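Virix Two-Arm Tabletop Workcell
Sorting and put-away, bench height

Home > Workcells > Tabletop > Two-arm

The Virix workcell is a pair of arms on a framed wooden bench, sold to labs, schools and small shops that want to find out which everyday jobs a machine can take over. Flatware sorting is the chore most buyers ask about first. 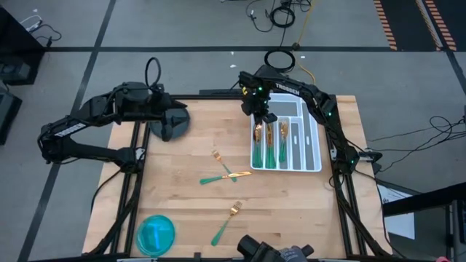

Cutlery sorting into a white slotted tray
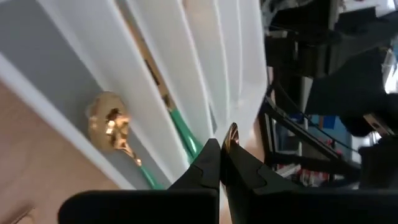 Can it do the chore?

Partly. With a tray in a fixed spot and one kind of cutlery, a trained setup will put most of a small load away with a person standing by. It is slow. In our July trial the cell was given 311 single pieces to place, and 89 of them needed a hand from the operator. Most of those were pieces that had landed across each other, or a handle that caught on a divider on the way down. A person clears the same load in a few minutes and doesn't think about it.

We don't sell this as a kitchen appliance. It won't empty a dishwasher, it doesn't wash anything, and it should not be given sharp kitchen knives. Table knives are fine.

What works now

Picking up single forks, spoons and table knives from an open tabletop
Placing into straight slots when the tray hasn't been moved
Moving light plastic dishes from one side of the bench to the other

What still needs a person

Stacked or nested spoons
Mixed sets with very different handle thickness
Trays that slide when touched — use the clamp kit or double-sided tape
Anything thin and flat against the wood

Shop-floor use

The same limits apply to small parts. Two customers use the cell to load hand tools into foam inserts, and both kept their operator. "It saves my wrists, it doesn't save my afternoon," says Mali Jenkins, who runs the packing bench at Ismail. Her cell does one insert pattern and she has not tried to change it.

In the crate

Two arms with grippers
Bench frame and wooden top
Overhead camera and two wrist cameras
Cable set, power supplies, emergency stop
Fillik control software, one seat

Setup takes two people most of a day. Allow almost 50 practice runs per task before judging the result, and more if the lighting in the room changes.

Options

Clamp kit for trays
Spare finger set
Extra Fillik seat

Lead time is 30 days. For a quote or a demo with your own tray and utensils, write to Prys Nicholas at the sales desk and list the pieces you want handled.

Page updated December 22, 2020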